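Sorting Sterile Packs: Gallery
Matescombe supply notes, May 27, 2025

Every supply room guide I have read promises that trays will fix the mess. I have my doubts. Matescombe bought 40 trays and bins in January on the strength of one of those guides, and the shelves looked great for a while. Then the small packs started drifting again, the dressings in with the tubing and the odd ones wherever they landed.

So these pictures are about small packs and what bins can and can't do for them. Click through if you like bins. I'm told some people do.

Soft packs first. A padded white item in a sealed pouch ought to be the easy case, but the pouches won't lie flat and the labels end up facing any which way. The biggest one reads Fuhrmann, in lettering far larger than the small print you really need. I would trade the logo for a bigger expiry date on any pack on our shelves.
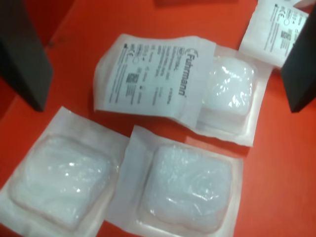 Two Trays, One Bench

The Cinau method says one kind of item per tray, labels up, nothing stacked. It comes with a 155-page handbook. My question for the handbook is what happens on a busy day, when people grab from the top and toss back what they didn't want.

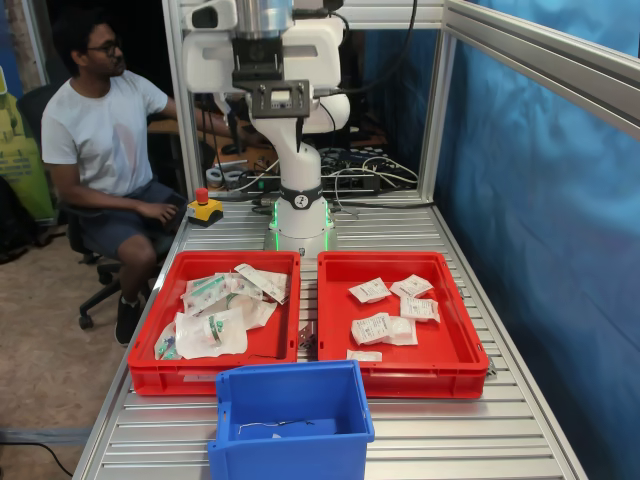
Left tray: clear packs in a heap, many with green and white labels. Right tray: six white pouches with room to spare. Guess which one I'd want to search in a hurry.

Red and Blue

Color coding is the other big promise. Hnatiuk sells it as a system, with a wall chart. Joter sells much the same bins with no chart and lets you make up your own rules. I have yet to see either one survive a new hire. Red for dressings works fine until the red bins run out and somebody reaches for a blue one.

Two red bins and two blue ones on a slotted aluminum table, in a loose row at best. Colors alone don't tell me what belongs where. A strip of tape and a marker would do more.

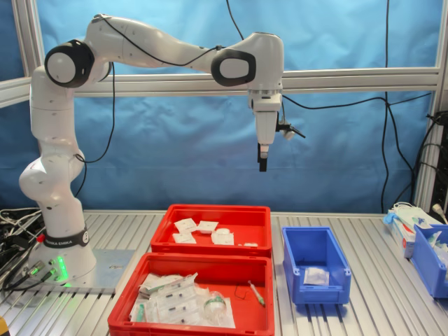
2 min read

My advice is to hold off on the big order. Buy a few shallow trays, write on them in thick letters, and see what your shelf looks like in a month. The deep ones hide things at the bottom, and the open-front ones are only worth the extra money if they sit at waist height.

Prices and sizes are on the storage page.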